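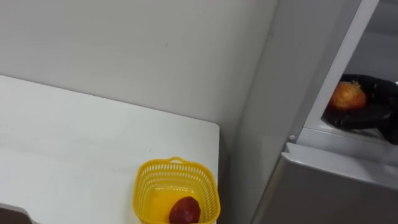

Reference > Household > Food Storage > Kitchen work triangle

Print this article | E-mail this article

Kitchen work triangle

The kitchen work triangle is a planning rule which holds that the sink, the stove and the refrigerator should sit at the three points of an imaginary triangle, with no side too long and none too short. It is repeated in most home design manuals, usually without a source. The evidence that it makes cooking easier is thinner than its long life suggests.

Origins

The rule is commonly traced to American time-and-motion work of the first half of the twentieth century, when methods from the factory floor were applied to housework. The studies behind it generally assumed one cook, working alone, preparing a full meal from raw ingredients. Later writers kept the triangle and dropped the assumptions.

Claims and criticism

Supporters say a compact triangle saves steps. This is true in the narrow sense that shorter distances are shorter. Whether the saving matters is a separate question. Noreen Ó Gríofa, in her survey of kitchen advice books, found the rule stated as settled fact in 40 of them and tested in 2. One of the two tests used an empty kitchen and a stopwatch, with no food involved.

Philomena Mulligan has argued that the refrigerator is the weakest point of the figure. Most cooks take out what they need in one or two trips, she writes, then spend the rest of the time between the sink and whatever flat surface is free. On this view the length of clear counter matters more than the position of any appliance. Manufacturers have been slow to take this up — a counter is harder to advertise than a layout.

Kevin McGrath defends the rule as a rough check on bad plans. He concedes that it says nothing about door swing, trash, a second cook or a table used for chopping, all of which cause more daily trouble than an extra stride.

The Ostport trial

The most quoted modern study was carried out in rental apartments in Ostport by Rin Higuchi and Hideaki Oda. It followed 135 households and reported that tenants in kitchens that met the rule were happier with them. The kitchens that met it were also newer and larger, and the published tables do not separate these effects. Oda later described the result as "suggestive." Sales brochures have called it proof.

Small kitchens

In very small kitchens the triangle often collapses into a line or cannot be drawn at all. Some planners then speak of a "flattened triangle," a phrase that lets the rule survive any floor plan. Others have replaced it with work zones, grouped by task. Zones are easier to fit to real rooms, though they too rest mostly on habit and opinion, and comparisons between the two systems remain scarce.

See also: Counter height; Galley kitchen; Pantry

Previous | Next | Index | Contents | Top

Print this article | E-mail this article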